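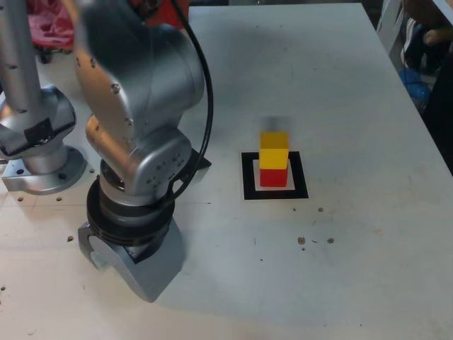

Endale Toy Library Forum — Block sets, shelf 4

endale_desk: Members are asked to comment on the proposed size for replacement blocks. The Skollton set is to be retired in April. The sample pair, yellow stacked on red, is of one size, and we propose to order all colors to match.

m_orchard: I must disagree. Mixed sizes teach balance. The Prallex box has 135 pieces and is seldom on the shelf.

endale_desk: Noted. Mixed boxes come back incomplete — the last was short 10 pieces.

tallpine: I support equal cubes. Please confirm they are untreated wood.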